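Handout zu Sitzung 5: Vom Greifziel zur Bewegung
Softwarepraktikum Robotik, Rendudell
Stand: 24. März 2022

Ein paar von euch haben nach der letzten Sitzung gefragt, warum wir so lange über Koordinatensysteme geredet haben und kein einziges Mal über Greifen. Die Antwort kommt heute, und sie ist leider etwas länger. Wer die Transformationen noch nicht sicher kann, blättert bitte vorher kurz zurück, sonst wird der mittlere Teil zäh.

Womit wir arbeiten

Unser kleiner Softwarestapel heißt Horgan und besteht aus vier Prozessen: Wahrnehmung, Weltmodell, Planer und Regler. Die reden über Nachrichten miteinander, jede Nachricht hat einen Zeitstempel, und genau an diesen Zeitstempeln werdet ihr euch die Zähne ausbeißen (ich habe es auch getan, und zwar einen ganzen August lang). Der Planer bekommt vom Weltmodell eine Liste von Objekten mit Pose und grober Form und liefert eine Bahn im Gelenkraum zurück. Der Regler fährt diese Bahn ab und weiß von Bechern, Tischen und Wänden überhaupt nichts. Das ist Absicht!

Das Weltmodell ist der Teil, den alle unterschätzen. Es hält fest, wo der Tisch ist, was darauf steht und was der Arm auf keinen Fall berühren darf. Bei uns sind Tischplatte und Wand feste Quader. Alles, was auf dem Tisch steht, kommt aus der Wahrnehmung und darf sich ändern.

Die Objekte und ihre Formen

Für die Übungen nehmen wir kleine Sachen mit möglichst verschiedener Geometrie. Ein zylindrisches Metallgefäß ist für den Planer dankbar, für die Tiefenmessung dagegen ein Graus: Glänzende Flächen liefern gern Löcher in der Punktwolke oder Punkte, die irgendwo hinter dem Objekt schweben. Eine Gummiente ist genau umgekehrt. Die Punktwolke sieht meistens hübsch aus, aber mit einem Zylinder kommt man ihr nicht bei. Und wenn zwei Dinge dicht beieinanderstehen, klebt euch eine naive Segmentierung beide zu einem Klumpen zusammen.

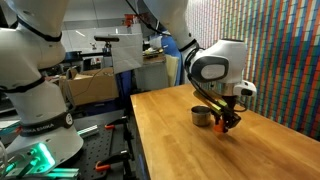

Der Greifer unten am orangefarbenen Becher, der Metallbecher direkt daneben.
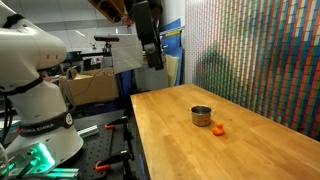 Jetzt zum eigentlichen Thema. Ein Greifziel ist für uns eine Pose des Greifers, also Position plus Orientierung, ausgedrückt im Basissystem des Roboters. Die Wahrnehmung liefert aber alles im Kamerasystem. Dazwischen liegt die extrinsische Kalibrierung, und wenn die um ein paar Millimeter danebenliegt, merkt ihr das bei großen Objekten kaum und bei kleinen sofort. Bevor ihr also am Planer herumschraubt, lasst euch bitte die Punktwolke und das Robotermodell gemeinsam anzeigen. Liegt die gemessene Tischebene nicht auf dem Tischquader, dann hört auf und kalibriert neu. Ich weiß, das macht keinen Spaß.

Kandidaten erzeugen und aussortieren

Horgan würfelt pro Objekt 600 Greifkandidaten. Die meisten davon sind Unsinn, und das ist völlig in Ordnung. In einem Beispiellauf aus unserem Archiv blieben nach dem Kollisionstest noch 174 übrig, und erst für die haben wir die inverse Kinematik gerechnet. Die Reihenfolge ist kein Naturgesetz, bei unserem Code ist der Kollisionstest des Greifers allein einfach billiger. Wer eine schnelle analytische IK hat, darf gern umdrehen und messen!

Beim Kollisionstest gibt es eine Falle, in die jeder Jahrgang läuft. Das Zielobjekt selbst muss beim letzten Stück der Anfahrt aus der Kollisionsprüfung für die Finger herausgenommen werden, sonst findet der Planer nie einen Griff. Der Nachbar bleibt aber drin. Wer bequem ist und einfach alle Objekte abschaltet, bekommt wunderschöne Bahnen, die quer durch den Nachbarn gehen. Der Schalter steht in der Szenendatei unter allow_contact und erwartet eine Liste von Objektnamen, keinen Wahrheitswert.

Für die Anfahrt planen wir in zwei Stücken. Zuerst geht es kollisionsfrei zu einem Vorgreifpunkt über dem Objekt, dann geradlinig hinunter. Das gerade Stück interpolieren wir kartesisch und prüfen jede Stützstelle einzeln auf Gelenkgrenzen. Springt die IK zwischen zwei Stützstellen auf eine andere Lösung, verwerft ihr den Kandidaten – nicht glätten, bitte wirklich verwerfen.

Zeitstempel, die versprochene Quälerei

Eine Objektpose gilt bei uns 300 Millisekunden. Ist sie älter, muss der Planer eine neue anfordern, bevor er loslegt. Das klingt knapp, reicht aber, solange der Arm beim Messen steht. Verdeckt der Arm das Objekt, kommt natürlich keine neue Messung, und dann friert das Weltmodell die letzte gute Pose ein und markiert sie als verdeckt. Schaut euch dieses Flag in euren Logs an! In den Logs aus Uledville, die ich euch dazugelegt habe, steckt ein Lauf, in dem der Planer es schlicht ignoriert. Zum Abspielen nehmt ihr Heltar, damit könnt ihr Wahrnehmung und Planer schrittweise nebeneinander durchgehen.

Aufgaben bis zur nächsten Sitzung

Spielt einen der Logs ab und sucht die Stelle, an der zwei Objekte zu einem Segment verschmelzen. Ändert dann den Abstandsschwellwert und schreibt auf, ab wann die Trennung klappt und was dabei anderswo kaputtgeht.

Schreibt eine Bewertungsfunktion für Greifkandidaten, die den Abstand zum nächsten Nachbarobjekt berücksichtigt. Fünf Zeilen Code genügen, eine kurze Begründung dazu wäre mir wichtiger als Eleganz.

Freiwillig: Ersetzt die Zylinderform der Ente durch eine konvexe Hülle und vergleicht die Planungszeiten. Ich habe da eine Vermutung, verrate sie aber erst, wenn eure Zahlen da sind.

Abgabe wie immer als Branch im Kursrepository, und bitte ohne die Logdateien.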